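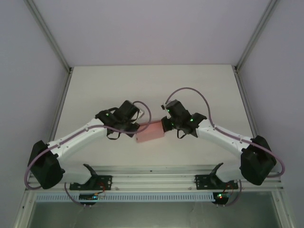

Célula de dois braços, peça segura pelas duas garras.

De: Emil Mösli
Assunto: Re: [celulas] Dia aberto na Vadholm - notas

Bom dia a todos,

Respondo à mensagem citada e junto as notas da visita de agosto. Tratam só da célula de dois braços. A linha de paletização da Rudeck também esteve aberta, mas não passei por lá, e quem lá esteve que complete.

> Não consegui ir ao dia aberto. Interessa-me sobretudo a célula bimanual
> que anunciaram com o controlador Mladenović. Alguém tomou notas?
> Queria saber três coisas: como estão montados os braços, qual é a
> tarefa de demonstração e que números deram. O folheto fala em
> "transferência entre garras" e não diz mais nada.
> Também agradecia indicação sobre a cablagem. Na nossa bancada os
> cabos prendem no cotovelo sempre que o braço fecha para dentro.

Montagem

Os dois braços estão fixos na mesma calha de alumínio, ao longo da frente do tampo, e trabalham virados para o centro. O tampo é branco e mate, as paredes são de um cinzento muito claro, e a peça é cor-de-rosa. O contraste facilita a segmentação e o apresentador admitiu que a escolha das cores foi feita com isso em mente. Com uma peça branca o sistema não foi mostrado.

A distância entre bases é de 700 mm, medida de centro a centro. Perguntei se era ajustável. É, mas obriga a refazer a calibração relativa dos dois braços, e a Vadholm prefere não mexer nela depois de entregue a célula.

As placas de controlo ficam penduradas por baixo da calha, uma por braço, com os LED à vista. Por baixo corre a calha de cablagem ranhurada. Ter a placa junto à base encurta os cabos, mas deixa-a exposta a tudo o que cair da frente do tampo. Eu punha-lhe uma tampa.

Cablagem

Respondendo ao último ponto da mensagem citada: o cabo roxo vai preso aos elos com abraçadeiras, por fora, e faz um arco largo por cima da garra. Também contorna o motor grande por fora, com folga. O arco parece exagerado quando se vê pela primeira vez, mas é esse comprimento extra que permite rodar o punho sem puxar pelo conector. Na nossa montagem o cabo segue direito de um elo ao outro, e suspeito que esteja aí a diferença.

Os fios pretos finos junto às garras formam laços pendentes. Não gostei. Num percurso rente ao tampo podem tocar na peça, e ninguém da Vadholm me soube dizer se já tinha acontecido.

Tarefa de demonstração

O programa pega na peça com uma garra, leva-a ao centro, faz a outra garra fechar na extremidade oposta e só depois abre a primeira. A ordem inversa está montada como programa separado. Entre o fecho da segunda garra e a abertura da primeira há uma espera fixa de 400 ms, definida no controlador Mladenović e não na aplicação.

Durante essa espera os dois braços formam uma cadeia fechada e qualquer erro de calibração aparece como esforço na peça. Com uma peça macia o erro é absorvido. Com uma peça rígida seria preciso controlo de força num dos lados, e isso ficou fora da demonstração. 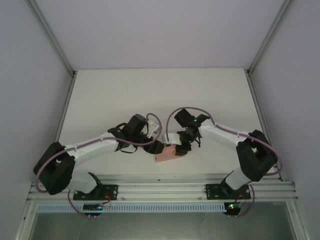

Qual dos dois braços comanda durante a transferência?

O braço que já tem a peça mantém a posição e o outro aproxima-se; a troca de comando dá-se quando termina a espera fixa.

Números

No quadro afixado ao lado da célula constavam 86 transferências nessa manhã, com 9 interrupções. Pedi a discriminação das interrupções e recebi-a de memória, portanto com as reservas devidas: a maior parte por má estimativa da orientação da peça, as restantes por tempo limite excedido na segunda garra. Não contaram como interrupção os casos em que o programa repetiu a aproximação sem ajuda do operador. Na minha opinião deviam contar à parte, porque o tempo de ciclo fica bastante pior nesses casos.

Não foi divulgado tempo de ciclo médio. A Wodside, que fornece a visão, tinha uma folha com latências, mas sem indicar a resolução usada, e por isso não a transcrevo.

Pontos a verificar antes de replicarmos na nossa bancada

1. Calibração relativa. Fixar as duas bases na mesma calha e só depois calibrar. Se alguma base for desapertada, repetir tudo.

2. Folga dos cabos. Levar cada braço à posição mais fechada, com o punho nos dois extremos de rotação, e marcar o comprimento antes de apertar as abraçadeiras.

3. Aproximação à peça pousada. As garras chegam de cima e de lado, na zona central do tampo, e uma peça macia pode dobrar ao ser empurrada. Convém testar também com a peça mais ao fundo, onde o braço trabalha mais esticado.
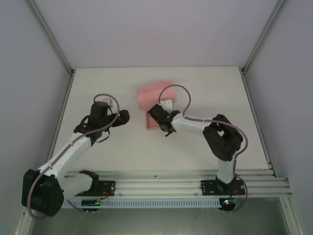 4. Espera no fecho. Começar com o valor da Vadholm e reduzir por passos, registando cada perda de peça. O parâmetro é acessível na consola do controlador, no mesmo menu dos limites de corrente.

5. Iluminação. As garras e os cabos deixam sombras ténues no tampo. Verificar se o limiar de segmentação as ignora com a luz da nossa sala, que é mais lateral.

6. Proteção das placas. Tampa simples, aberta por baixo, sem esconder os LED de estado.

Documentação

A Vadholm prometeu enviar o desenho da calha e a lista de parafusos. O ficheiro de parâmetros só segue com acordo assinado. Quando chegar o desenho coloco-o no arquivo da lista, na pasta da célula bimanual.

Falta-me o modelo exato das abraçadeiras. Se alguém o apontou, agradeço que responda para a lista e não só para mim - da última vez a informação perdeu-se em mensagens privadas.

Cumprimentos,
Emil Mösli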